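Vintage Commercials Board > Regional and Local Spots > Who really made the Ramley "Leave the Light On" ad?

toastrack_77
Started this topic

The Ramley 60-second spot is getting passed around again and every repost says "written and directed by Brendan Coughlan." I've been collecting regional spots for a long time and I don't buy it. I have never seen a credit from the period. Not a slate, not a trade listing, not a script with his name on it. Does anybody have something on paper? I don't mean another website saying it.

For those who don't know it: furniture store, grandmother goes around the house turning off lamps, gets to the last one, leaves it on, kid comes in late. No price, no address, just the name Ramley and four notes on a clarinet.

---

miltonkeys

It's in his obituary. Third paragraph. "The man behind Leave the Light On." Is that not good enough?

---

toastrack_77

> It's in his obituary.

Obituaries are written in an afternoon by somebody who has a deadline and a phone number for the family. Read a few from the ad business. Every one of them "created" the campaign, and you'd think each spot had been made by one guy alone in a room. I'm not knocking Coughlan. The Plultholm soup ads were his, there's plenty of proof of that. I'm asking about this one spot.

---

Dorrie_W

I worked in the traffic department at Breathnach, not on Ramley, but down the hall from it. Coughlan's name was on the door and that meant his name went on everything that went out the door. It was normal. No one sat around being mad about it. The copywriters got a Christmas ham and the account.

What I can tell you is that Ramley had been a Breathnach client for a good while before that spot and the earlier work was awful. Yelling man, sofa, price, yelling man. Something changed. Whether it was him I couldn't say.

---

splicer

Here's what I don't get. If it was a Breathnach job, why is it cut like an Arkholm spot? Anyone who has watched a pile of Arkholm reels knows what I mean. Long takes, the cut comes late, the sound of the next shot starts before you see it. Coughlan never did that. The soup ads are chop chop chop.

---

miltonkeys

So a director isn't allowed to have two styles now?

---

splicer

Sure he is. I'd like to see the second example.

---

harborlight

I have the reel list from the station sale. It's a typed inventory, a lot of pages stapled together, and Ramley is on it. Reel 226 is "RAMLEY FURN - SALE - :30" and reel 256 is "RAMLEY FURN - LIGHT - :60." The agency column for 226 says Breathnach. The agency column for 256 is blank.

I wouldn't lean too hard on the blank. Plenty of others are blank too. But it doesn't say Breathnach.

---

toastrack_77

That's more than anybody has brought in years, thank you. Is there a date column?

---

harborlight

Month only. It says September for the 60 and nothing for the 30. No year on either one, because whoever typed it wasn't thinking of us.

---

Dorrie_W

September would be odd. Ramley's big push was always the January sale and the fall money was usually gone by then. If I'd been asked for airtime on a 60 in September I would have remembered the argument. Then again I've forgotten plenty of arguments.

---

pelican_jim

Been reading this thread with my coffee. My uncle always said the clarinet was his neighbor, paid in cash, one take. I realize that proves nothing about Coughlan. Did the musicians' local keep session sheets? That would be a way in, since somebody had to sign for the studio.

Couple of mine while I'm here:
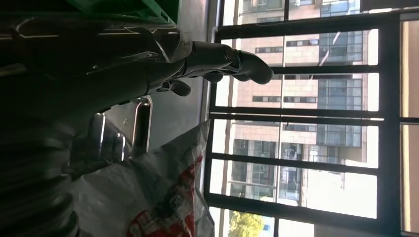
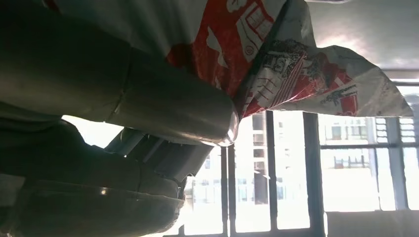 Robot fingers, both of them. Click to enlarge.

---

toastrack_77

If it was cash and one take then there's no session sheet, Jim. That's the whole reason people paid cash. But I'd love the neighbor's name if your uncle ever wrote it down.

---

pelican_jim

He never wrote down anything. I'll ask my cousin on Friday.

---

gracenotes

I'm going to push back on the mood in here a little. Everybody is acting like there's been a theft. Coughlan was the creative head. He would have approved the idea, fought the client for it, and got the blame if it flopped. A store that sold sofas by yelling let somebody make a minute of film with no price in it. Somebody senior had to sit in a room and sell that. I think that counts as being "the man behind" it, even if he never touched the camera.

---

splicer

"The man behind" I could live with. "Written and directed by" is a different claim and that's the one on every repost. He either wrote it or he didn't.

---

gracenotes

Fair. I'd still like to hear who you think did, because so far the case is that the cuts are late.

---

splicer

I think somebody at Arkholm did it as a side job and Breathnach put the invoice through. That happened all the time. No, I can't prove it.

---

miltonkeys

Then you've got less than the obituary has!

---

Dorrie_W

Side jobs did happen, I'll back splicer on that much. You would see an invoice with a number and no name and you knew not to ask. But Arkholm and Breathnach hated each other. They wouldn't share a parking lot. I have trouble picturing it.

---

harborlight

Went back through the inventory last night. There's a second mention I'd missed, way at the back in the section for dubs and safety copies. Item 487, "LIGHT :60 SAFETY, RET. TO AGCY." So a copy went back to whatever agency it came from. Breathnach's stuff went to the university when they closed, didn't it? If it's there, it's Breathnach's. If it isn't, I guess we're where we started.

---

toastrack_77

Some of it went to the university. What I was told is that the print work was kept and most of the film was dumped. I wrote to them once about the soup ads and got a nice letter and no film. So if the reel isn't there, that tells us nothing, and I want to say so now before somebody comes back with "not in the archive, must be Arkholm."

---

splicer

I was absolutely going to say that.

---

cathode_carl

Slightly off topic but the version going around is not the broadcast version. The title at the end is the wrong typeface. Ramley used a fat slab for the name on everything, trucks, bags, the sign. The one online has a thin script. Either it's an early cut or someone put a new end on it later, maybe for an awards entry. If it was cleaned up for awards, that might be where the credit comes from too. Agencies filled in those forms themselves.

---

gracenotes

Now that is interesting. Who would have filled it in?

---

Dorrie_W

Coughlan's secretary filled in all the entry forms. She'd put his name in every box unless you got to her before lunch. I'm not joking, there was an entry that had him down for hair and makeup.

---

toastrack_77

Carl, do you have a copy with the slab title?

---

cathode_carl

I have an off-air tape that starts halfway through. Lamps, kid, slab title, four notes, then a car dealer. The picture is rough. I can pull a frame of the title this weekend if the machine doesn't eat it.

---

miltonkeys

So just to be clear where we are, we have a blank box on a list, an off-air tape with a different font, and a secretary. And on the other side there's a published obituary and a man who definitely ran the place. I'm staying where I am.

---

toastrack_77

You're welcome to. I'm not saying it wasn't him. I'm saying "written and directed by" needs a piece of paper and I haven't seen one. I changed my own listing to "agency: Breathnach (unconfirmed), director unknown" and I'd ask the others who keep listings to do the same until something turns up.

---

harborlight

Changed mine to match. I'll scan the 2 inventory pages and put them in the files section so people can check my reading. The typist's 5s and 6s are pretty close.

---

cathode_carl

Oh good, so it might not even be 256.

---

harborlight

It's 256. I used a magnifier. But look for yourselves.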